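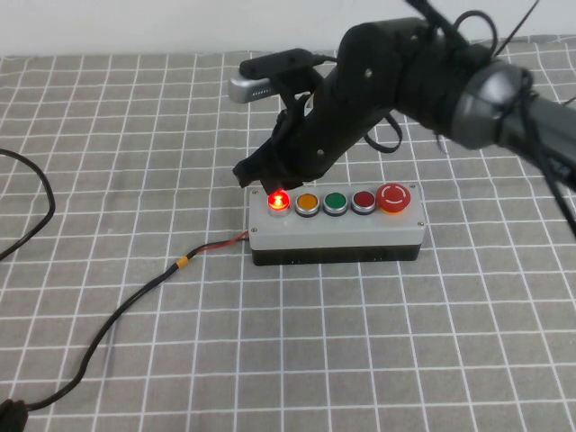

Category: Robot arms and grippers

Is the Estska button-pressing kit worth it for a small test bench?

Posted by Milagros Sarmiento, Sunday, March 1, 2026
3 min read

I test control boxes before they go out to customers. Each one has a row of push buttons and an emergency stop, and part of my job is pressing the same button again and again and writing down whether anything sticks. I do it by hand at the moment and my thumb has had enough.

Gikthorpe are selling a kit called Estska which is meant to do this. You get an arm, a two-finger gripper, a wrist camera, a gridded cloth for the table and a box with coloured buttons to practise on. They offer it on hire for 42 days with the option to buy afterwards. There is also a set-up visit which costs extra.

What I would like to know from people who have used one:

Does it find the right button, or does it need the box in exactly the same place every time? Mine are put down by hand and never land quite straight.

Will it do a twist-to-release emergency stop, or only plain buttons?

Is the set-up visit worth paying for? I can follow a manual but I have never programmed an arm.

I don't need it to be fast. I need it to run while I get on with the paperwork.

4 comments

Vidar Torvik
Replied to this post

We hired one in February for a job much like yours and then bought it, so take that as a yes with some conditions.

On placement, the fixed camera finds the box first and the wrist camera does the last bit. You teach it once with the box square to the grid lines, and after that it copes with the box being turned a little or shifted by a square or so. If you turn it much further than that it stops and asks you to move it, which I prefer to it guessing.
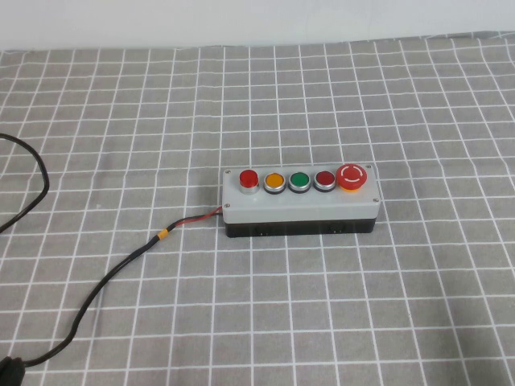 Before you teach it anything, decide where the lead is going to run and keep it the same each time. Ours was taught with the cable coming out of the left end and heading towards the front of the table. When a colleague ran it out behind the box, the arm caught it on the way across and dragged the whole lot sideways. Tape on the cable cured that. Pull the cloth flat as well. Small wrinkles did us no harm but a proper fold put the grid check out and it refused to start.

Plain buttons are fine. You set how far down the gripper goes and how long it holds. Start shallow and go down in small steps, because the tall buttons and the flat ones need different settings and the manual only mentions this near the back.

For the emergency stop, it will press the big mushroom head but I have not got it to twist one reliably. The fingers slip round the edge. I believe Gikthorpe do a rubber-faced pair as an extra, and I haven't tried them. We reset ours by hand.

The wrist view is worth keeping open on the screen while you teach. The gripper covers most of the button by the time it is close, so line up on something else that stays in sight. I use the corner screws and the place where the wires go in.

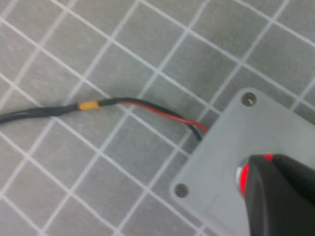 Wrist camera view with the gripper close to the red button.

I would pay for the visit if you have never set up an arm. Ours took a morning and most of it was spent on the camera. Ask them to leave you the settings written down, as ours only saved them on the engineer's laptop and I had to ring up for them.

2 shares

Norelham
Replied to this post

Can't speak for the Estska but we have the Lumbao one and it is cheaper. It has no wrist camera so you need to make a jig to hold the box. If all your boxes are the same size that might do you. Support is by email only and slow.

Milagros Sarmiento
Replied to this post

Thank you both. Our boxes come in 3 sizes so a jig would be a nuisance. Vidar, did you have to teach it again for each size, or can you save them and switch between?

Vidar Torvik
Replied to this post

You teach each size once and save it under a name, then pick it from the list. Check the press depth again when you change over.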